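Home | Sites | Checklists | Forms | Contact

Mareder packing room - walk-round checklist
2001-08-07

Exits clear - OK
Extinguisher tag - OK, needs new tag by April
Aisle to Tejada storeroom - pallet sticking out, moved it
First aid box - low on plasters and tape, reordered
Shelf load sign (900 lb) - faded, can just about read it. Replace
Cartons stacked no more than 5 high - OK
Floor - one mat curled up at the door, trip hazzard. Tape down today

Sachet and card stock: last count was 2,000 cards and 1,000 sachets, both in lidded bins, lids on. Bins labeled except the Rumetau one.
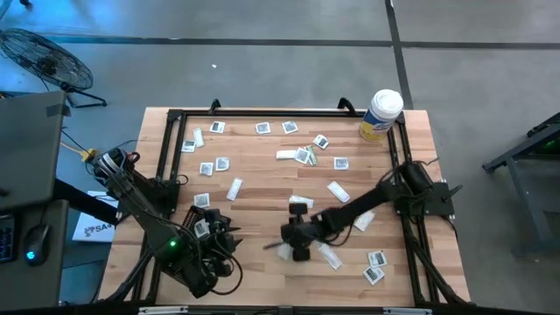 Sorting surface is the item I keep marking down. Rule is cards one side, sachets the other, nothing overlapping. Not met. White packets lying in among the square cards all over the wood top, and up toward the right a card is sitting right on top of a packet. Easy to miss one at clear-down. Marked FAIL, recheck next round. Wood itself - check the joints between planks for splinters, didnt get to it.

Lighting - OK
Waste bin - emptied, no liner. Fit one
Sign-in sheet - two blanks again

Follow up: mat, liner, shelf sign, Rumetau label, sorting surface.

Recent checklists
Clomine loading dock
Tejada storeroom
Rumetau stairwell and landing
Ladder inspection form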